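Mug Trees: A Gallery for the Unconvinced

Posted July 22, 2026

I have never trusted the mug tree. It takes up a circle of counter the size of a side plate, it tips if you load it unevenly, and it puts your mugs out where the dust can find them. A shelf does the same job for nothing. Still, readers keep writing in to tell me that a wooden mug tree changed their mornings, so I gave the idea a fair run. I used one in my own kitchen, borrowed a second for the office in Hemlow, and read far more product copy than any adult should.

The sales pitch from Entili says their tree "frees your cabinets." Mine freed up room for four mugs, in a cabinet that holds over 47 pieces of mismatched china. I did not feel the difference. The Bollow catalog goes further and calls its stand "a centerpiece." It is a stick with pegs.

A few things the copy leaves out, before you scroll.

Handle shape matters more than peg count. Thick, squared-off handles sit crooked or don't go on at all, and small espresso cups swing around when you walk past. Take your least convenient mug to the store with you and try it on the peg. You will get looks. I did, at the housewares counter in Govthorpe, and I would do it again.

Hanging the first mug is easy. Hanging the last one means threading it between the others without a clink, and I have yet to manage that before coffee. Taking off two on the same side leaves the whole thing leaning toward whatever is left, depending on the base. A wide, heavy base helps. Most of the cheap ones don't have one.

Mugs do drain on a tree, I'll give it that. They also drip down the post. If the wood has only a thin finish you will want a cloth under it, and now you own a mug tree and a mug tree cloth.

Color is the one argument I half believe. If each person in the house has a color, the tree shows you whose mug is missing. In practice everybody grabs whatever is nearest, and the red one is always nearest.

The gallery is short for now. Click through for the full size.

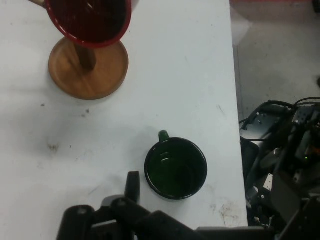

Red mug up on its peg over the round wooden base, green one with the black rim still on the table.

I like the round base more than I expected to, with the grain showing and that slight raised rim. Whether the rim would catch a drip or just hold a ring of old coffee is something I'd want to see after 3 months of use.

More pictures in August, including the under-shelf hooks that several of you insist are better. I have my doubts about those too. If you own a tree that has stayed upright with a full load and then half a load, send a photo and tell me what the base weighs.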